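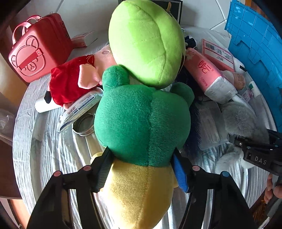 Mixed lot on the sorting table, frog in the gripper, before bagging.

February, entry started 9:40

Work on the Reron lot, sorting stage. The lot is recorded at 155 items in mixed condition: plush, small cosmetics, packets, a few cases and boxes. Purpose of the session was to settle the sorting order for soft goods mixed with rigid goods, and to fix the category sheet before Lợi starts on the second half.

Category sheet as it stood this morning:
S1 plush, undressed
S2 plush, dressed
R1 hard cases
R2 tins, bottles, tubes
P1 sealed packets
P2 boxed goods
X unassigned

Problems with the sheet came up early. The pig in the red velvety outfit goes to S2 without argument. The frog goes to S1. The large lime-green one is S1 by the letter of the sheet, but it will not fit the S1 tray with the lid on. Jade proposed a size limit for S1 and a separate open bin for anything over. Agreed. Limit set at the inside height of the tray, no number on the sheet, so that it still holds if the trays are changed.

The coral-red case with the bear face is R1. Question from Boyang: is a hard case a container or an item? If it is a container we are supposed to open it and log the contents separately. Decision for now: every R1 is opened, contents (if any) get their own line, and the case keeps its own line either way. Lợi to add a yes/no column for "opened".

R2 is too wide. The cow-print bottle, the round tin with the silver rim and the tubes on the right side of the table would all land in it. They do not pack alike. Tins stack, tubes do not, and a bottle lying under a plush is easy to miss altogether. Split as follows:
R2a tins
R2b bottles
R2c tubes

The pink tube-shaped package with the red character logo caused a disagreement. Toàn wanted R2c on shape. I had it under P2 on the grounds that it is retail packaging and the contents are what matter. Left in X until we have a rule. Suggested rule, not yet adopted: sort by outer form, log by contents.

Shipping labels. The pink box still carries one, white with a barcode. Labels of this type are to be covered or removed before anything leaves the room. The clear packet also has a barcode, on a white and blue label, and that one stays, being what we read for the log. Two kinds of barcode on one table is a known source of bad entries. Last month line 1345 was logged from a shipping label and had to be traced back by hand. Proposed order: cover shipping labels first, then scan.

11:15

Ran the first tray with the revised sheet. Order used: rigid items out first, then packets, then plush. This is the reverse of what we did with the Ivton lot. Plush-first clears the table faster, but small items roll or get dragged when a large soft item is lifted off them. With rigid-first the plush stays in place as a stop and the tubes do not travel. Slower at the start, fewer items on the floor. Keeping it.

Dark furry pieces are hard to see against the dark tray liner. Moved the navy one to a white tray. Request white liners for all S trays -- ask Đức whether there are any left in the Ninh cupboard.

Loose plastic bags: the gray translucent type gets treated as an item until checked for contents, then discarded. Two people checked the same bag this morning. Checked bags now go straight into the bin under the table and not back on the surface.

Log numbering for this lot begins at 2019. The Privarex sheet template still will not accept suffix letters in the category field, so R2a came through as R2 in the first export. Workaround is to write R21, R22, R23. Ugly, but it sorts correctly. Boyang has the template open and will look at the field type.

Open points
- rule for packaging whose shape does not match its contents (X)
- size limit wording for S1, Jade to draft
- white liners, Đức
- suffix letters in the template, Boyang
- whether line 2623 in the old log is a duplicate of the dressed rabbit on the line before it; Toàn thinks so, I have not checked

Stopped 12:05 with the second tray set out and not started. Sheet revision 3 is taped inside the cupboard door. Revision 2 should be thrown away if anyone finds a copy.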